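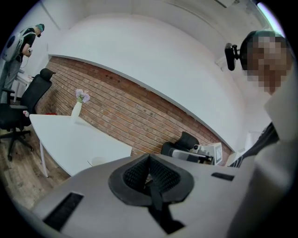 Figure 2. White upper wall band, thin ledge and exposed brick.

2. Fitting a ledge between brick and plaster

This section covers the Rena ledge strip where a plastered upper wall meets exposed brick. For curved walls, read the Ritchie flexible strip supplement first.

2.1 Preparing the wall

1. Brush loose mortar and dust from the top rows of brick. Use a stiff nylon brush. Wire brushes leave marks on soft brick.
2. Fill open joints within 100 mm of the ledge line. Let the filler harden fully before drilling.
3. Sand the lower edge of the plaster until it is flush. Wipe with a damp cloth and leave it to dry.
4. Mark the ledge line with a level. Do not measure down from the ceiling, as older ceilings are rarely true.

Note: Paint the upper wall before fitting the strip. Masking a fitted ledge over rough brick gives a poor edge.

2.2 Fixing the strip

1. Hold the strip on the line and mark the holes through the slots.
2. Drill each hole 52 mm deep into the mortar joint. Move the strip sideways in its slots if a mark falls on the face of a brick.
3. Blow out the dust and push in the plugs supplied.
4. Start at the window end. Leave a 2 mm gap at every joint between lengths.
5. Drive the screws by hand until the strip just touches the wall, then check the level again and tighten from the center outward.

CAUTION: Check for hidden cables before drilling, especially above switches and beside window openings. Wear eye protection.

CAUTION: The strip is a trim part. Do not hang lamps, plants or picture wire from it.

2.3 Sealing and finishing

1. Run a thin bead of paintable sealant along the top edge only. The lower edge stays open so that the brick can dry out.
2. Fit the screw caps.
3. Apply the finish coat after 9 hours.

Note: Zivberg brick sealer darkens pale mortar slightly. Test it on a hidden spot. If sealer gets on the strip, wipe it off at once with a dry cloth.

For replacement caps and plugs, see the Pornen parts list at the back of this guide.

Section revised in August by Miloslav Charvát.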